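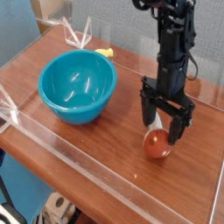
Category: Workplace Safety > Checklists > Tables and Benches

Tildale site, bench area. Table top and loose items, inspection sheet with comments. May 2020.
Next inspection due: January.

1. Table top, surface condition
Result: pass
Wood, reddish-brown, glossy finish. Checked by hand along the grain for splinters and lifted finish. None found. Reflections from the overhead lights are noticeable on the polished surface and can hide small debris, so inspect from two sides.

2. Table top, cleanliness
Result: pass with comment
Tiny light-coloured crumb on the open part of the table. Wipe down with a dry cloth before the next session. Do not use spray polish on this surface. The top is slippery enough already and round items will roll.

3. Clear acrylic panels
Result: pass
Panels supplied by Romico. Exposed edges checked for chips and cracks. Fixings checked at 6 points, all tight. Clean with mild soap and water only. Solvent cleaners craze acrylic and must not be kept in this area.

4. Bowl
Result: pass
Blue plastic, thick rolled rim. Empty at inspection. No splits felt at the rim or base. Stock number 224 on the Grukel equipment list. Replace if the inner surface becomes scored. 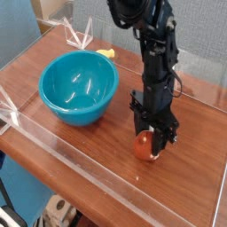 5. Loose items on the table
Result: pass with comment
Round red-orange item and small yellow item both on the table top, outside the bowl. The yellow one lies behind the bowl and is easily missed when clearing up. All loose items to go into the bowl at the end of a session. Maximum number of loose items out at once remains 4.

6. Cables
Result: pass
Black cable hangs in a loop clear of the table top. Insulation checked along the accessible length. Keep the bowl out from under the loop.

7. Floor and access
Result: fail
Clear width on the approach side is below the figure given in the Benítez layout drawing. Move the storage rack back to its marked position and measure again. Drawing length for the bench bay is 2400 mm, confirmed by tape.

Outstanding actions: item 2 (wipe down), item 5 (clear loose items), item 7 (move rack, remeasure). Item 7 to be closed before the area is next used. Enter the new measurement on this sheet and keep the old one legible.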